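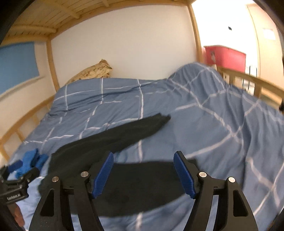 A long black sock on the checked duvet, toe end towards the middle of the bed.

How to sort and fold long socks on a bed

I love a sock session. Give me a pile of clean washing, a made bed (or a roughly made one, mine is never smooth) and the radio on, and I'm happy for 40 minutes. Long socks are my favourite because they fold up into such neat little parcels, and they're the ones people tend to give up on and stuff into the drawer in a knot. So let's sort them out!

You will need

A bed with the duvet pulled up
All your clean, fully dry socks
A shallow drawer or a shoebox
A small bag or basket for odd ones

Step 1: Tip everything out at the foot of the bed

Keep the heap at one end so you have the middle clear to work on. I like a duvet with a checked pattern for this, as the lines give you something to lay the socks along. A plain one works too, but if your bedding is black or navy, spread a light towel over it first. Dark socks vanish on dark covers.

Step 2: Pull out the colours

Take out anything bright and pair it straight away. These are the quick wins and the heap shrinks very fast. Put them up by the pillows, still unfolded, and forget about them for now.

Step 3: Lay the dark socks flat

Now the slow part. Pick up each long sock by the cuff, give it a gentle shake and lay it down with the toe pointing towards the middle of the bed. Smooth it from cuff to toe with the flat of your hand. Don't tug at it, or one sock will end up looking longer than its partner and you'll be hunting for a match that's already under your nose.

Set them side by side with the cuffs in line. If you're working with a lot of black ones, compare them in this order:

Length, cuff to toe
Depth of the ribbing at the cuff
Feel of the knit, thick or thin
How faded they are

Brendan Moriarty wrote to me after the first version of this page to say he sews a single stitch of coloured thread inside each cuff, a different colour for every pair. What a good idea – I've done all of mine since, and it saves so much squinting by the window.

Step 4: Fold in thirds

Put one sock on top of the other, heels facing the same way. Fold the toe end up by a third, then bring the cuff end down over it. You should have a flat, squarish packet. For knee-length socks I fold once more, in half, so that the packet will stand up on its edge.

Please don't roll the cuffs over into a ball! I did it for years and every cuff I owned went baggy. Folded flat, the stretch lasts much longer.

If your packets keep springing open, the sock is probably quite thick. Press down on it for a few seconds, or fold in half and half again and skip the thirds.

Step 5: Fill the drawer

Stand the packets up in rows, folded edge on top, darkest at the back. Leave a finger's width spare at the end of each row so you can get one out without the rest coming with it. A shoebox lid makes a perfectly good divider.

Now go back to the bright ones by the pillows, fold them the same way and put them at the front.

What about the odd ones?

Into the bag they go, and the bag hangs on the back of the door until next time. I check it at the start of every session. Anything still single after three goes gets cut up for dusters, and long socks are brilliant for those, as you can pull one over your hand and run it along the skirting boards and between the slats of a blind.

Last updated 23 July 2020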